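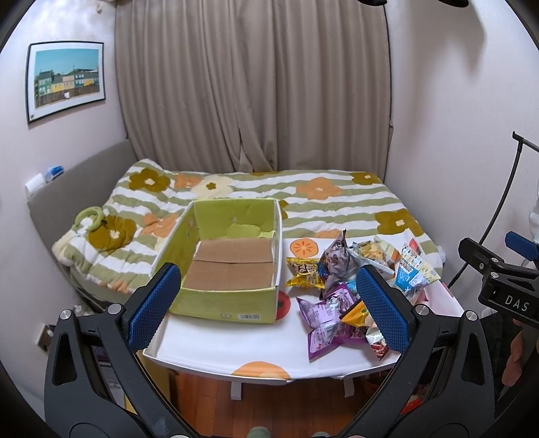 图1 浅绿色敞口纸箱(箱底为瓦楞纸折片)及右侧成堆小包装零食

Ditard仓储与包装工作组例会纪要

时间:11月,14时至15时40分
地点:Ditard二号会议室
出席:包装组、仓储组、质量组、采购组、客服组各一人;Gyamfi运输方代表一人(第三、四项议题列席)
记录:包装组

一、上次会议事项回顾

1. 封箱胶带宽度统一事项已完成。各线现用同一规格,旧规格余量由仓储组登记后用于内部周转箱,不再用于出库件。
2. 湿度记录表改版事项未完成。质量组说明,新表中“读数时间”与“记录时间”两栏含义重复,退回修改。改后版本在下次会议前发各组。
3. 托盘编号与库位编号对照表已更新,南侧货架两排库位尚未录入,由仓储组继续办理。

二、小包装食品混装纸箱的规格调整

采购组提交混装纸箱比选材料。候选供方为Tovis与Ledton,两家箱型外尺寸一致,差别在于箱底结构和面纸克重。

包装组对比选材料提出以下意见:
(1)Tovis样箱底部折片对接处缝隙偏大,细小包装的封边有卡入缝隙的可能。建议增加一张垫板,或将底部折片改为全搭接。
(2)Ledton样箱采用全搭接结构,底部平整,但折叠后厚度增加,同一托盘可码放的空箱数量减少,对空箱库位有影响。
(3)两家样箱的侧板压痕深度不一致。压痕过浅时,侧板回弹,人工封箱需要用手扶住,影响节拍;压痕过深时,面纸易在折线处开裂。

质量组提出,抗压试验应在恒湿条件下进行,并注明放置时长。采购组所附的供方自测数据未写明试验湿度,不作为比选依据。

仓储组提出,空箱到货多为平板捆扎,捆扎带勒痕集中在长边,建议供方在捆扎处加护角。采购组确认护角费用可列入单价谈判,不另立项目。

首批试用数量讨论结果为3,000只,两家平均分配,分别入库,不得混放。试用期间每条线每班抽检20只,检查项目为底部缝隙、压痕开裂、条码可读性。抽检记录使用现行表格,备注栏填写供方名称。

决定:
(1)垫板方案与全搭接方案并行试用,试用结束后一并比较材料成本与工时。
(2)抗压试验由质量组自行安排,不采用供方数据。
(3)在试用结论形成之前,现有库存纸箱照常使用。

三、运输破损件的统计口径

客服组通报,上一统计周期登记的外箱破损件为721件。其中一部分内装物完好,收件方仅反映外箱变形;另一部分内装物有挤压或漏气。现行口径将两类合并,无法用于判断包装是否需要加强。

Gyamfi代表说明,运输方系统内的破损代码按交接环节划分,不区分内装物状态。如需区分,应由签收后反馈环节补录。运输方可以提供各交接点的扫描时间,用于核对破损发生的区段。

质量组建议将破损分为2级:一级为外箱变形、内装物完好;二级为内装物受损。外箱撕裂但未见内装物外露的,按一级处理,同时在备注中写明撕裂位置。包装组询问受潮件如何归类。经讨论,受潮件单独设代码,不并入上述两级,外箱含水导致的塌陷也归入受潮。

客服组提出,收件方提供的照片角度不一,部分仅拍摄箱面,难以判断级别。会议同意在反馈页面增加文字提示,请收件方分别拍摄箱体外部、箱体内部及受损物品。提示文字由客服组起草,篇幅控制在两行以内。

决定:
(1)新口径自下一统计周期起执行,已登记的件不追溯重分。
(2)运输方按周提供扫描时间数据,格式沿用现有接口,不新增字段。
(3)过渡期内新旧口径同时列出,便于核对。

四、冬季线路的装载要求

Gyamfi代表介绍冬季装载安排。北线车辆在厢门一侧温差较大,箱面易结露,建议食品类纸箱不靠门码放。仓储组认为装车顺序按卸货点倒排,靠门位置为首个卸货点的货物,完全避开食品类难以做到。

讨论后形成折中办法:首个卸货点含食品类纸箱时,靠门一排加覆防潮膜,膜下沿不封死,留出通风间隙。防潮膜由仓储组领用,每车登记用量。运输方回收后检查破损情况,可用者返回。

关于码放层数,质量组要求混装纸箱在试用期内按现行层数减一层执行。运输方对装载率下降表示保留意见,要求写入纪要。包装组说明,减层为临时措施,待抗压试验结果出具后重新核定。

五、标签位置

质量组反映,部分批次的物流标签覆盖了箱面原有条码,入库扫描时需人工输入。经核查,贴标工位的定位挡板在换型后未复位。仓储组已在换型检查单中增加一项,要求换型后先试贴并扫描确认,再恢复连续作业。

采购组询问能否将箱面原有条码移至侧板。包装组认为移位涉及印版修改,应与纸箱规格一并确定,本次不单独变更。会议同意该意见。

六、其他

1. 裁切台刀片更换周期仍按班次执行,不改为按件数。采购组补充刀片最低库存。
2. 废纸板打包间的地面标线磨损,由仓储组重划,作业安排在交接班时段之外。
3. 各组共用的样品架标签不全,无标签样品保留至月底,逾期按废料处理。客服组要求保留的退回件除外,须另附标签注明保留原因。

七、待办事项

包装组:出具垫板尺寸图,送两家供方确认;编写试用期作业说明。
质量组:修改湿度记录表;安排恒湿抗压试验;下发破损分级说明。
采购组:下达试用订单;就护角费用与供方议价;补充刀片库存。
仓储组:补录南侧库位;试用纸箱分区存放;建立防潮膜领用登记。
客服组:起草反馈页面提示文字;调整登记界面的破损选项。
Gyamfi:提供交接点扫描时间数据;反馈防潮膜回收情况。

下次会议时间待抗压试验排期确定后另行通知。对本纪要有异议的,请在收到后以书面形式向包装组提出。

分发:各出席组、Gyamfi运输方、存档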